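Holloway House, ground floor and stores – monthly walkround
Friday, May 10, 2019
Checked by: Benjie Tan

Front entrance
Door closer – OK, bit slow
Mat – corner curling again, taped down. Needs replacing not taping
Lights – OK

Corridor
Fire door by the kitchen – wedged open with a bin when I got there. Wedge removed, bin moved. Third time this year
Emergency light 2 – dead. Reported
Extinguishers – pins in, tags in date, all good exept the one by the stairs, which is hidden behind coats

Kitchen
Fridge seal – split at the bottom
Kettle lead – OK
First aid box – no blue plasters, no eye wash. Ordered both from Zormont
Water heater – label says 33, no idea what that refers to, left alone

Stores
Shelving – bolts tight on bay 1. Bay 2 leaning, has over 1,000 leaflets on the top shelf. Move them down please, heavy stuff at the bottom
Ladder – feet worn, tagged do not use
Paint tins – lids on, still too near the boiler cupboard

Plants and pots (added to the list in September after the one that fell)
Window sills – clear, nothing on them now
Hanging basket out front – hook OK, chain rusty
Saucers – 2 cracked, binned
Cactus, white pot – on the table, fine there. Not to go back on a sill
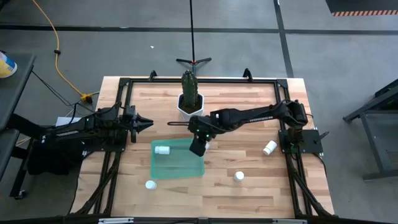 Rongrong Yuan wrote back that the sill rule ought to cover the upstairs landing as well, and could someone water the ferns, they get missed every time because they arent on any list. Fair enough, landing added below.

Landing – two pots on the ledge, moved to floor
Ferns – bone dry, watered
Handrail – loose at the top bracket, screw missing
Stair nosing – OK

Outstanding
Mat – Gyula Halász to price
Bay 2 – needs two people, not done
Emergency light – waiting on electrician
Coats – hooks wanted somewhere else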